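Pattern and Tidiness: Does a Busy Sofa Look Messier?
Project report by Giorgia Caputo, Interior Textiles, second year

I picked this topic after an argument with my flatmates over whether bold fabric hides a mess or makes one. Everyone had an opinion, and I wanted to test it! For my survey I called the two kinds of upholstery Zindora (plain) and Damel (patterned), so that the names gave nothing away. In February, 60 people rated each sofa for tidiness on a scale from one to nine, first with the cushions lined up and then with them pushed around.

My favorite part was working with the patterned sofa. Black and white does most of the talking, and then the mustard orange comes in and warms the whole thing up - I loved it more every time I sat down to take notes.
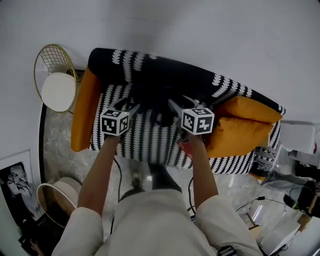 Figure 1. Patterned sofa with zigzag seat, leaf motifs on the back cushion and mustard-orange cushions at one end.

The plain sofa lost points as soon as a cushion moved. The patterned one hardly changed, and several people wrote that they had to look twice before they noticed any difference. What they did notice was the orange cushions, every time.

I would love to repeat this with a small leaf print and no accent color at all. My tutor also suggested trying it under evening light - that one is next on my list.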